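Why do toy bricks hold together?

Toy building bricks have been popular with children for many years. They can be joined without glue, pulled apart and used again. This page explains how they work and why it helps to sort them before building.

Studs and tubes

Most building bricks have small round bumps on top, called studs. Underneath, the brick is hollow. When one brick is pressed on to another, the studs of the lower brick are squeezed by the walls and tubes of the upper brick. The plastic bends by a tiny amount and pushes back. This push makes a force called friction, and friction stops the bricks from sliding apart.

A brick must be made very carefully. If the studs are too small, the bricks will fall off. If they are too large, small hands will not be able to pull them apart.

Why sort bricks?

Imagine a box of 900 bricks in every colour. Finding one red brick could take a long time. When the bricks have been sorted, the builder knows where to look.

Bricks can be sorted by colour, by size or by shape. Colour is the easiest for younger children, as it can be seen at a glance. Older children with 200 bricks or more often sort by colour first and then by length. Putting things into groups like this is called classifying. Scientists classify plants, animals and rocks.
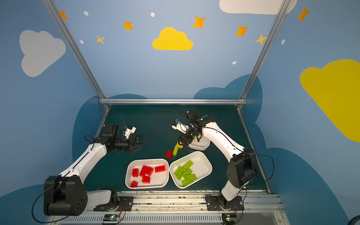 Photograph: Zdenka Hodžić / Skolteo

Red bricks have one white tray and lime-green bricks have the other. A red brick and a lime-green brick are standing on the dark green table as well. Which tray should each of them go into?

Try it yourself

Ask an adult for two trays and a mixed pile of bricks. Choose a rule, such as "long bricks here, short bricks there", and sort the pile. Then ask a friend to look at the trays and work out your rule.

Contact Skolteo | © Skolteo 2022 | Back to top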